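Skordale Cup Security and Training Site Program: Progress Report to the Funder
Reporting period: August to mid-December
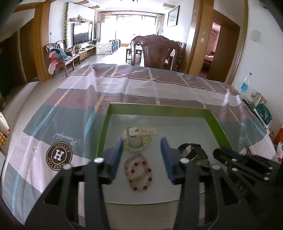
Tomomi Minami
Program Manager, Training Site Operations

Friday, December 19, 2025

1. Status

The program is on schedule for the tournament opening, with one training site behind plan. Three of the 4 sites now meet the access and perimeter standard set out in the grant agreement. The Baxter site does not, for the reasons given in section 3. Spending is within the approved budget and no transfer between lines is requested.

2. Steward training

The target was 280 stewards trained and cleared to work by the end of this period. The number cleared is 266. The remaining stewards have finished the classroom module but still need the evacuation exercise, which was postponed when the main pitch at Ciltisow was closed for drainage work. A new session is booked for the second week of January and the contractor has confirmed it at no extra cost.

Attendance at the radio procedure module was lower than at the others. It was scheduled on weekday evenings, and several stewards work late shifts. We moved the last two sessions to the weekend and attendance recovered. Future modules will follow the weekend pattern.

3. Training sites

Ciltisow: Perimeter fencing complete. The second vehicle gate was installed in August and has been tested with a full-size team bus. Lighting on the north approach was repaired under warranty.

Skordale North and Skordale Park: Both complete. Shared control room in use – one operator covers both sites outside training hours.

Baxter: Fencing is complete on three sides. The east side borders a public footpath, and the district office has not yet approved the temporary diversion. Without it the outer cordon cannot be closed during team sessions. An application with a revised route was submitted last month. If approval is not received by the end of January, the team assigned to Baxter will train at Skordale Park on a split timetable. The two team liaisons have seen the draft timetable and raised no objection to the morning slots. The afternoon slots are still under discussion.

4. Team movement plan

Routes between hotels and training sites have been driven at peak and off-peak times. Each route has one alternate. The longest transfer is from Baxter, where roadwork adds roughly 200 seconds at the river crossing. The police liaison unit has asked for the alternate to be used on match days.

The procedure for suspending a session has been rewritten. The old version required agreement from three parties before players left the pitch. Under the new version the site lead can order it alone and report afterward. It was tested once at Ciltisow – the squad area was cleared within the target time, but the bus driver was not on the call list. The list has been corrected.

5. Next period

Complete the evacuation exercise for the remaining stewards. Obtain a decision on the Baxter footpath. Run one suspension drill at each site with team staff present. Submit the equipment inventory, which was due with this report and is delayed by the recount of radios at Skordale North.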